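Projektbericht Praxismodul Automatisierung, Abgabe 17. März 2025
Idalina Guerreiro
Thema: Test des Leihpakets »Platen« (Zweiarm-Kit mit Software Sorkon) beim Handling von Stielgläsern

1. Ausgangslage

Die Firma Giraldo verleiht das Kit samt Schiene, Greifern, Handgelenkkameras und Softwarelizenz. Grundgebühr laut Angebot 900 Euro im Monat, Kaution 3,000 Euro. Frage für uns: lohnt sich das für das Labor, oder reicht der alte Einzelarm? Aufbau laut Anleitung in einem Nachmittag, bei uns wurden es zwei. Kabelführung fummelig, die Clips sitzen stramm — Ersatz gleich mitbestellen. 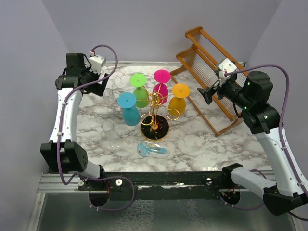
Abb. 1: Arbeitsplatz mit beiden Armen, Glasständer in der Mitte, rechts hinten das Abtropfgestell.

2. Aufgabe

Stielgläser aus Kunststoff greifen, an den Drahtständer hängen, wieder abnehmen. Klingt simpel. Schwierig sind vor allem die klaren Gläser: kaum Kontrast zur Marmoroptik, die Kanten verschwinden fast im Kamerabild. Farbige Gläser dagegen gut zu erkennen. Sorkon bringt dafür einen eigenen Modus mit (»Transparent«), muss man aber erst im Untermenü suchen, im Handbuch nur ein Halbsatz.

Gesteuert wurde zunächst von Hand, dann Wiedergabe der aufgezeichneten Bahnen. Geplant waren 200 Durchläufe, davon 8 zum Einrichten. Die Auswertung kommt in den Anhang, Tabelle noch nicht ganz fertig.

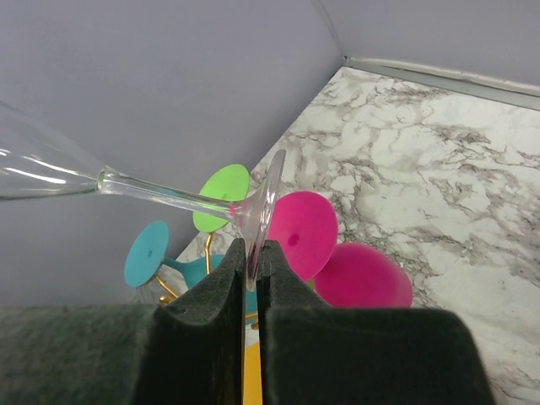 Zur Greifkraft: Werkseinstellung zu hoch für dünne Stiele. Haben wir schrittweise runtergestellt, danach deutlich ruhiger. Die weichen Fingerauflagen (Zubehör von Corkari, nicht im Paket) würde ich auf jeden Fall dazunehmen. Kleber hält, aber Auflagen müsen gerade sitzen, sonst kippt das Glas beim Schließen.

3. Bedienung und Support

Oberfläche von Sorkon übersichtlich, aber nur Englisch. Kalibrierung geführt, ok. Beim ersten Start wurde der rechte Arm nicht gefunden, Neustart half. Support per Mail — Antwort am nächsten Tag, brauchbar. Seit dem Update vom Oktober lassen sich Bahnen spiegeln, hat uns viel Arbeit gespart. Was fehlt: ein Export der Kraftwerte, wir mussten die von Hand abschreiben.

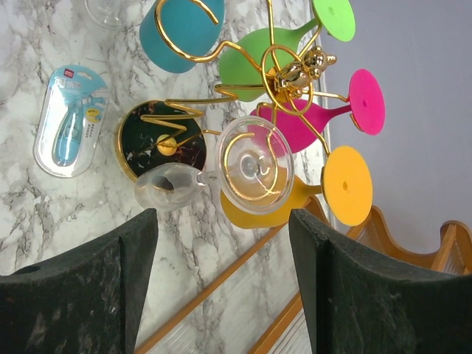 Kann man die Fingerauflagen selbst wechseln?
Mit dem beiliegenden Inbusschlüssel geht das ohne Hilfe, man muss nur hinterher den Greifer neu nullen.

4. Fazit (vorläufig)

Für ein Semester mieten ja, kaufen eher nicht. Der zweite Arm hilft beim Übergeben, für reines Abnehmen ist er nicht nötig. Preis ohne Auflagen finde ich zu hoch. Offen noch: Dauertest und die Sache mit der Lizenz, die nur auf einem Rechner läuft. Anfrage dazu bei Giraldo ist raus, Anwort steht aus.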